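Sleeves, and what to do with them

2019-05-27

Bank holiday, so naturally I have spent it sorting shirts. The good weather lasted until I got the ironing board out, and by then I was committed.

I own too many shirts for a man who wears four of them. The rest are there in case I become somebody else. There's a pink one with a cutaway collar from the period when I thought I might be promoted, and a linen one that I have ironed more often than I've worn. There are also three short-sleeved ones, and those are what this post is about, because I have decided to keep them and I expect to be judged.

My position on short sleeves used to be the same as everyone's. They were for bus drivers, cricket umpires and fathers on holiday. If you were hot in an office you rolled your long sleeves up, and if you were still hot you went and stood near the fridge. I worked for five years in a building with a glass front facing due south and I never once saw a short sleeve on anyone above the ground floor. We sat there in July with our cuffs folded to the elbow like men about to deliver a calf.

I was quite good at rolling. Annelies Plattner, who had the desk opposite, was much better, and she put me right on a lot of it. Most people start at the cuff and go on turning it over and over until they have a sort of swimming aid above the elbow which cuts off the blood. Her way was to unbutton everything, including that small button halfway up the forearm whose existence I had never noticed, pull the cuff inside out all the way to just below the elbow in one go, and then fold the bottom half up once so it traps the cuff. It stays put and it comes down again without looking like a used envelope. I did it her way from then on, and she took this as her due.

But rolling has limits. It doesn't work on a shirt with any polyester in it, which creeps back down a bit at a time until you find you've been dipping your wrist in soup. It doesn't work with thick flannel. And it doesn't work in the kitchen, where I have lost two decent cuffs to turmeric, one of them at Sreekumar Rodrigues's house, in front of his mother, who was very nice about it and then told everybody.

So last September, in a sale, I bought a short-sleeved shirt. It was a Hoshino, plain navy, down to 20 pounds, and it fitted across the shoulders, which is where I usually give up. I put it in the drawer and didn't wear it for months, as it was by then autumn and I am a poor planner. Then we had that odd warm weekend at Easter and I wore it to lunch.

Nothing happened. I had braced myself for comment and there wasn't any. Takeshi Imai asked if I'd had a haircut. I had not. I think he could see more of me than usual and was trying to work out where it had come from.

Things I have since learned about short-sleeved shirts, for anyone who's considering it.

The length of the sleeve is the whole business. If it ends at the elbow you look as though you have shrunk. If it ends near the shoulder you look as though you'd like to be asked to move a piano. Halfway down the upper arm is right, and hardly anyone sells it. I tried on a Gravon one where each sleeve would have made a decent lampshade. You can have them taken in, and I did have one done by the alterations place behind the station for 10 pounds. They pinned it while I stood with my arms out like a scarecrow and a queue formed.

A tie is out of the question. I know engineers of a certain age carried it off, but they had put men on the moon and could wear what they liked.

Suncream becomes a job. I had forgotten that forearms burn. Mine had not been outdoors in any serious way since school and they went the colour of boiled ham in an afternoon, with a pale stripe where the watch had been. Shota Kubo, who rows, and whose arms look like something you'd tie a boat to, said it would settle down. It has settled into freckles.

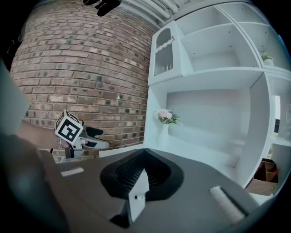

Forearm, bare.

And you do feel the cold more than you'd think. There's a particular British evening that starts at seven, when everyone has agreed to sit outside and would sooner die than be first to go in, and in a long-sleeved shirt you can quietly let your cuffs down and do up a button. In short sleeves you have nothing in reserve. You rub your arms and say it's still lovely, isn't it. I now carry a cardigan, so that I am wearing, in effect, a long-sleeved shirt that comes in two pieces and has to be carried about.

Rin Nakajima, when I explained all this to her at some length, said I could simply wear a T-shirt. I do see that. But a T-shirt has no pocket, or has a pocket you can't trust, and I'm at the age where I need somewhere to put my glasses while I look for my glasses.

Anyway, the sorting. The pink one is going. So is the checked one with the collar that has curled up at the points like stale bread, and a white Bukora dress shirt that needs cufflinks, which I last owned in another flat. The linen one has been put back in the wardrobe for another year on the grounds that I had just ironed it. The short-sleeved ones have been moved up from the bottom drawer to the rail, on proper hangers, between the blue stripe and the other blue stripe.

It has started raining properly now and I've put a jumper on. If anybody wants the pink one it's a sixteen collar, very little wear, and I can drop it round before the bag goes to the charity shop on Thursday.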